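### 3.2 Collection setup and task

Draft by Skestis student robotics club, second pass, Mon 3 April. Still needs Raymonde MacLeod's edits on the stats part.

The club wanted a task that first-year members could learn in one session and that would still give the policy some trouble. We settled on box transfer. An empty open-topped shoebox starts on the left surface, gets picked up by one wall and goes across to the grey surface on the right. Then back again for the next episode. Two surfaces, one object, no lid. Lid handling was tried in August and dropped, too many throwaway episodes.

All demonstrations were done with the hand-held gripper (Dokano build, second revision), camera fixed above the fingers. Members worked in homes, not in the lab. This was on purpose. Our earlier set, Paquette, was all shot on one bench against a plain wall and the policy fell over as soon as it saw a curtain. So for this set, busy backgrounds are fine and we told people not to tidy up.
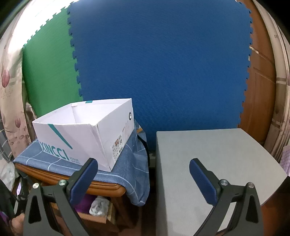
Each member got the same written instructions, one page. Start with the fingers fully open and the box in view. Hold for a breath. Approach slowly, close on the wall, lift straight up before moving sideways. Set it down flat, open, back away. Episodes where the box was dropped were kept but flagged. Episodes where a hand other than the operator's came into view were cut.

Start pose was not fixed. We asked operators to vary height and angle a little between episodes, and to turn the box a bit on the cloth too, so the policy couldn't just memorise one approach. How well this was followed depends a lot on the person. Some members varied everything, one or two clearly got into a rhythm and barely moved their feet. We didn't correct for that, see 5.1.

**Figure 3.** Views from the gripper camera with fingers open. Source surface (cabinet with blue grid cloth) at left, target surface (grey) at right. Foam mats behind.

Choice of object. A cardboard shoebox is cheap and everybody has one. It's light, the walls give a bit under the pads, and it has large printed lettering on the long side, so orientation is easy to read off the video when labelling. The size label on the short end helps too, we used it as the "front" marker in the annotation guide. Downside is that a white box under strong light can lose its inside edges, and the inside edge is exactly where one finger has to go. We looked at taping the rim in a darker colour and decided against it, wanted the object as it comes.

Surface choice matters more then we expected. Cloth slides. If the operator pushes the box even slightly during the approach the cloth can bunch under it and the next episode starts from a different place. We left this in. A hard surface on the target side makes the release simpler, and most of the time spent in training new operators went to the pick side.

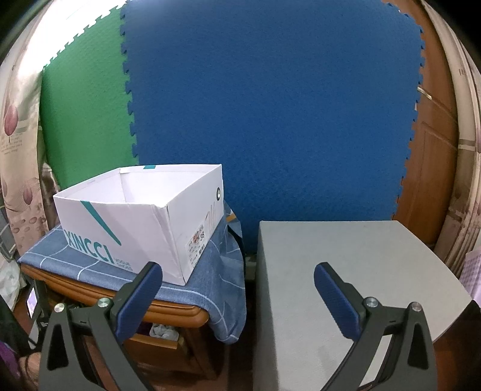 In total the club recorded 2,000 episodes, of which 500 were held out for evaluation. Held-out episodes come from operators who don't appear in the training portion. Nine members took part. Files were uploaded at the end of each session to the shared drive and renamed by script (Prernodbridge, our sync tool, see Appendix B). Renaming by hand was a disaster the first week and we lost a batch to it.

Labels are minimal. One for side of pick, one for which wall was grasped, one for the drop flag. Two members labelled every held-out episode separately and disagreements were settled by watching it together. Most disagreements were about which wall, when the grasp landed close to a corner. Corner grasps now have there own label in the guide but the older episodes haven't been redone.

Known gaps. No left-handed operators. Only one object size. Lighting is whatever the room had, mostly evenings, and we didn't log it. Pad wear wasn't logged either, which Raymonde wants fixed before the next round. Training details are in 3.3.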